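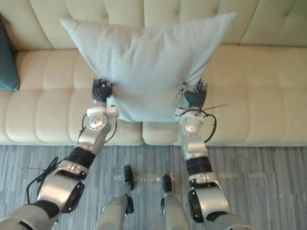

The cream couch, and what we've learned about living with it

Those of you who have been reading the Cladon House newsletter for a while will remember that the shared lounge got its new couch in March, after a good deal of back and forth over color. I was firmly in the brown camp myself, having raised children and dogs, and I'll admit I went into it with a heavy heart. Cream! In a room with a coffee machine! But I have come around, and since several of you have stopped me in the hallway to ask how the thing is meant to be looked after, I thought I'd put it all down in one place.

It came from Ivanyshyn, the furniture store out past the traffic circle, and it cost us $600 with delivery, marked down because it had been on their showroom floor. The seat is two big cushions side by side, padded in rows that run across, and the back has those soft upright channels that make it look like something from an old movie theater. Lovely to lean on. Also very good at collecting crumbs, pen caps, and (so far) one earring, which is in an envelope in the office if it belongs to you.

The channels on the back want the soft brush on the vacuum, top to bottom, following the seams. Please don't use the hard plastic nozzle. The seat is a little fussier. Go along each row with the brush first, then slide your hand down into the gap where the two cushions meet and see what you find. I do this before I vacuum there, having once sent a perfectly good button up the hose.

For spills, blot with a dry white cloth and keep blotting until you are tired of it, and then blot a bit more. No colored paper napkins, please, the dye comes off on the fabric. There is a bottle of Flidine fabric cleaner under the sink in the lounge kitchen, and a capful in a bowl of cool water is plenty. Try it on the back edge first if you're nervous. I was, and it dried without a ring.

Now, pillows. We have had more conversation about the pillows than I would have thought possible. The large light gray one is the favorite, and I can see why, it's square and generous and has a nice bit of texture to it, and the gray sits so well against the cream. The dark teal cushion lives down at the left end as you face the couch, standing up against the back, and it gives the whole room a little lift, I think. It has just a touch of sheen to it, so it does show fingerprints if you've been at the popcorn.

A word on how to set the gray one, because it does slump if you simply drop it there. Pick it up by its two sides, give it a good shake, and stand it with its top against the backrest. Then pull the top corners out a little so they point. Some people like to chop the middle with the side of their hand, the way they do in magazines. I don't care for it, but I won't undo yours if I find it that way.

The gray cover unzips and can go in the machine on cold. Hang it up afterward, please. The Durkavico dryers in the basement run much hotter than the dial suggests, as anyone who has lost a sweater down there can tell you. A replacement cover is $40 and the store has to order it in, so I'd like to make this one last. The teal cushion should be spot cleaned only.

We do a proper tidy of the lounge at 6 every evening, and it takes hardly any time if a couple of people pitch in. Pillows up, cups to the kitchen, magazines back on the shelf, a quick look at the floor in front of the couch — the front of the seat rolls over in a soft curve, and anything small that slides off it tends to end up down there. If you're in the lounge anyway at that hour, do join us, there is usually tea and very often something baked.
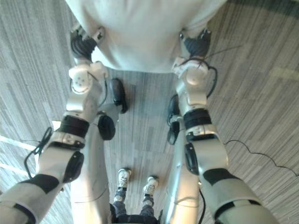
In the lounge.

Several of you asked whether we might get a throw blanket for the colder evenings. There is $340 left in the furnishings budget and I'd like to hear opinions before any of it is spent. My own vote is for something in a rust or a mustard, washable, and big enough for two people to share. Others have suggested a second teal cushion for the right end so that things match up, and there's a quiet but determined group in favor of a footstool. Notes can go in the box by the mailboxes, or just tell me when you see me.

One last request about the couch itself: please sit on the seat and leave the backrest for backs. The padding up there is softer than it looks, and I've already spent part of an afternoon coaxing one of the channels back into shape — it came right in the end, with a warm hand and some patience, but I'd rather be drinking my tea.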